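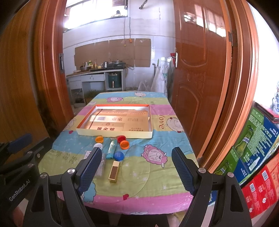 February, 7:40 pm. Putting notes, session 4. Mat rolled out at 10.5 on the Stimpmeter, same as last time. Gifty hit the first set with the Hegyi blade, I hit the second with the Totell mallet, 200 putts each from six feet. The table with the striped cloth held the tray with the orange-red rim, and the round plastic caps sat in front of it. Blade started more putts left than in session 3. The mallet was steadier but came up short on the last 31 - probably me getting tired.

Grip swapped to the Tidevex pistol after the break. Marisol Muñoz thinks the old one was adding weight at the top. Head and shaft together read 460 g before the new grip went on. Did not weigh it after, need to.
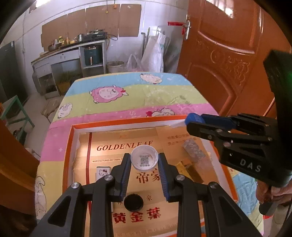 Round white cap between the blue pads, over the tray.

To do: repeat both sets from ten feet, and log start line separately from pace. Running total goes past 1000 putts next session. Ask Ditodix about the loft on the mallet - their sheet and our gauge disagree by half a degree.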